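Bassist wanted - Plelloter (heavy / doom), January run of dates

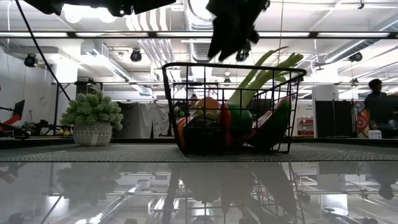
2 min read

Plelloter need a bass player. Quickly. Our last one has moved abroad, all very friendly, but we've got 13 dates booked for January and no low end.

Who we are: four piece, two guitars, drums, vocals (and bass, hopefully you). Slow, loud, tuned to B. Second album Fovidmont came out in spring, one pressing of 200 on vinyl, all gone. Biggest crowd so far was 4000 at an outdoor thing, smallest was the bar staff. Most nights on this run will be somewhere in between, clubs mainly.

What we need
- Own bass and a head that works. Cabs are sorted
- Able to learn a 50 minute set from recordings, we'll send tabs for most of it. The tabs for the last two songs are wrong, use your ears
- Backing vocals a plus, not essential
- Over 18, some of the venues are strict
- Passport with time left on it, three of the shows are abroad
- Can share a van and a floor. No smoking in the van

Age, gender, hair, don't care. Played live before please, doesn't have to be metal.

Money: 30 pounds a show plus food, travel and beds where there are beds. Merch split equally once the van's paid for. It isn't a living, we all have day jobs. If it goes well we'd want you in full time, with a writing credit on anything you help write.

Rehearsals are at Navaratnam Studios in Bakton, two evenings a week till we leave, then one long weekend run through with the full backline. Free parking round the back after six. Train is fine too but the last one goes early so check before you come.

Auditions: learn two songs, "Salt Ladder" and anything else off Fovidmont. Half an hour in the room with us, then a chat. No need to play them note for note, we'd sooner here what you do with them.

To apply use the contact form on the band page. Put BASS in the subject or it'll get lost with the merch orders. Tell us where you live, what gear you've got, who you've played with, and send a link to something, phone recording is fine. Also any dates in January you definately can't do.

Drummers, thanks, but we have one. Same for guitarists.

Posted 2018-12-09. Will take this down when the spot's filled.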